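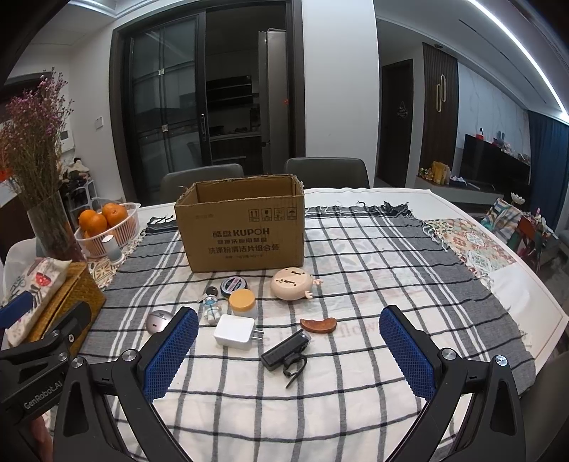 Notes for the talk at Nalmont library, Sep 5, 2026
Small things and where they go

Start slowly. Say good afternoon, thank Kamran Butt for the invitation and for the microphone. Wait until the people at the back have sat down.

Slide 1. My subject is the small things that have no place. Every home has them. A tin, a key, an adapter, a little figure that somebody gave you. They are not rubbish and they are not treasure. In my old flat in Stindham they lived in one kitchen drawer, and I could not close it for 2 years.

(Pause. Ask who has such a drawer. Let them raise hands.)

Slide 2. The method. Take one table and put a cloth on it. I like a cloth because small things do not roll so easily, and at the end you can lift the crumbs with it. Put one cardboard box on the cloth. It does not need to be a nice box, and it does not need a lid. Then take everything out of the drawer and lay it in front of the box. Please do not sort yet.

Slide 3. First round, only the things with a clear owner or a clear job. Keys go on the hook. A bicycle light goes to the bicycle, or to the shelf by the door. An adapter goes with its cable – if you cannot find the cable, write a label and put the date on it. 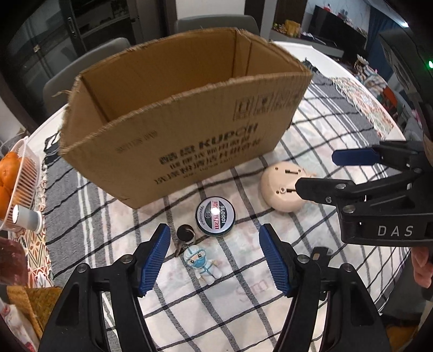 Slide 4. Second round, the containers. Small tins and jars are difficult, because we keep them for "something". Open each one. If it is empty, decide today. If there is cream or balm inside, smell it, and look for a date on the bottom.

Slide 5. Third round, the figures and the toys. Here people become slow, and I am slow also. My rule is that a figure may stay if it can stand where I see it every day. If it would go back into the dark, it goes into the box.

(Tell the Hartley story here, but short. In February it took 8 minutes and Kamran had to show me his watch.)

Slide 6. The box. Close it if you can, write the month on the side, and put it in the hall. What you have not looked for by the next season can leave the house.

Questions. If they ask about photographs and letters, say this is for another talk.

Remember to give back the clicker.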